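Mileck 2-Door Cabinet with Top Drawer, White

Home > Storage > Small Cabinets
Sold by Vunlow Storage
Item 112

We don't usually get excited about a white cabinet, and we're not going to start now. The maker's sheet calls the Mileck "a complete answer to clutter." It is a cabinet. It has two hinged doors, a drawer across the top and shelves behind the doors, and it will hold what fits.

Ladan Kermani in our buying office kept one for 14 weeks before we agreed to list it. Her notes are shorter than the maker's. The doors want room to swing, so measure before you order, especially if it's going in a corner. The long handles are easy to grab. They also stick out, and you will catch a sleeve on one sooner or later. White shows fingerprints. The sheet says "wipe-clean finish," and so does every other sheet we get.
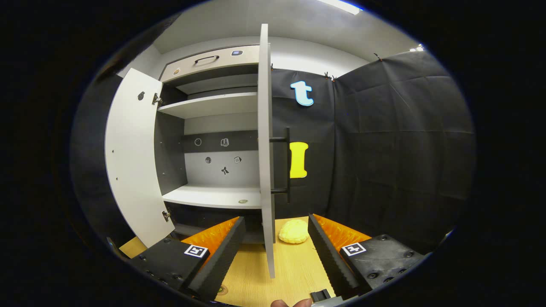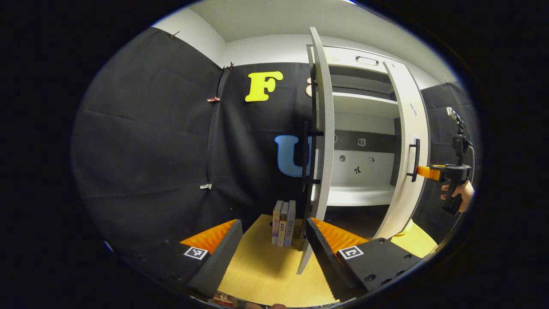

Mileck cabinet, white, doors open. Books and stickers not included.

What's in the box
Cabinet, handles, hardware bag, one folded instruction sheet (the drawings are small)

Assembly
The maker says 21 minutes. Ladan took most of an afternoon, and 2 of the hinges had to be adjusted again the next day.

Will it hold heavy books?
The maker gives no weight limit per shelf. We asked and got the brochure back. Until we have a number, we'd keep the big ones somewhere else.

Also looked at
Kasix Low Cabinet: cheaper, no drawer
Tessier Tall Cabinet: better instructions, costs more than we think it should

Returns accepted unassembled, in the original carton.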